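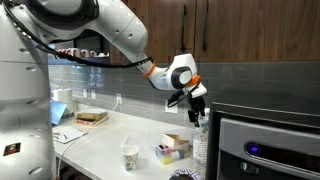 Many of you have asked me about the coffee corner in the second floor kitchen, so I write a few words for this month's newsletter. My name is Rohani Pasaribu, and since the spring I take care of the cups, the coffee and the small things that go with them. It is not a big job, but I have learned that people have strong opinions about it.

The first subject is paper cups. In November we changed our supplier to Weerasinghe, who now brings us one carton of 2000 cups at a time. Before this we were buying small packs from the shop downstairs, and they were always finished on Wednesday, when the visitors from Erorville come. The carton stays in the storage room. In the kitchen we keep only the tall stack, and when it gets short, please refill it from the storage room. The key is with Corina Ghiță at the front desk.

I would like to ask you for some care when you take a cup from the stack. The cups are pressed close together, and if you pull quickly, two or more of them come out at the same time. Then the extra ones stay on the counter, and by the afternoon it is hard to know which are clean. Please hold the stack with one hand and turn the top cup a little with the other. If you get two cups anyway, put the second one back at once, before you pour anything.

Some colleagues like to prepare cups for a whole meeting. This is very welcome! Please set them upright on the counter with a small space between them, so that the next person can take one without touching the others.

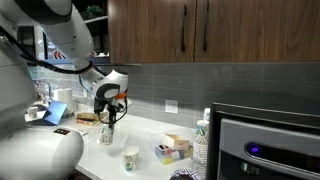 *Cups with the new floral print on the kitchen counter.*

I have received several kind comments about the print. Corina says it makes her think of her grandmother's curtains, and I believe she means this as a compliment. The same print will stay with us until the carton is finished, so if you don't like it, I am afraid you must drink more coffee.

The second subject is snacks. The small packages are kept in the clear plastic container, because then everybody can see what is inside and does not need to search with the hands. I refill it on two mornings a week, at 9, and I try to mix the sweet and the salty. When you bring something from home to share, you may put it into the same container, but only if it is closed in its own package. Cakes and open cookies should go on a plate with a cover. Last month we had ants near the window, and I would not like to meet them again.

If you open a new box, please look if it is empty before you leave it. A box with one tea bag inside can stand for weeks, because each person thinks that somebody wants the last one. You have my permission to take it. The flat cardboard goes to the blue bin in the corridor.

Paper towels are also my responsibility. One roll should be enough for a normal week, but we use much more. For a spilled drink, one or two sheets do the work well, and for the evening cleaning of the counter there is a cloth under the sink - I wash it at home and bring a fresh one on Wednesday.
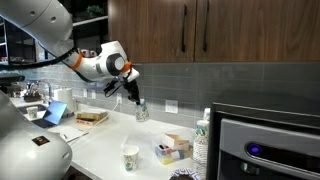
**Rorar Kitchen and Social Team**

We are looking for one more person to join us. The work takes roughly 39 minutes a week (Corina measured it, and she is a very exact person). You would check the stack of cups in the morning, write down what is missing and send the order to Weerasinghe when the storage room gets low. Experience is not needed.

I would also like to say something about the mugs. Paper cups are practical for visitors and for meetings, but for your own daily coffee a mug is nicer, and it keeps the warmth longer. There are white mugs for everybody, and you don't need to ask. Only wash yours after use and put it back the same day.

For next month we plan a small tasting of the Wunent teas. Two flavors are already chosen, one with ginger and one with dried apple, and I would be happy to hear your ideas for a third. Write to me or leave a paper note with Corina before Wednesday.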